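Folding wheelchair

A folding wheelchair is a wheelchair whose frame collapses, usually sideways, so that it can be stored or put in a car. The common pattern has a fabric sling seat hung between two side rails, with large spoked wheels at the rear and push handles behind the user's shoulders.
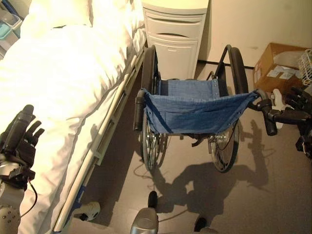

Makers have long sold the type as light, portable and good for all-day use. The first two claims depend on what it is compared with. The third is doubtful. A sling seat stretches with wear and begins to sag, which tips the hips inward and makes it harder to sit upright. Many users add a firm cushion or board, and these have to be taken out before the chair will fold.

Folding

Most models fold when the middle of the seat is pulled up. Sales leaflets tend to describe this as a one-hand job. The Droscombe, a hospital model, was advertised that way for years, although its own manual told the reader to use both hands and keep fingers clear of the rails.

Bedside use

In hospitals and care homes the chair is often kept next to the bed. Brakes should be set before anyone moves in or out of it, and footrests swung away or lifted. Armrests that do not come off make a sideways transfer difficult, a fault seldom mentioned in catalogs.

Claims of durability

The Wistaner company stated that its seat fabric had passed 1,000 folds without damage. The test was run on an empty chair, and the result says little about a seat in daily use.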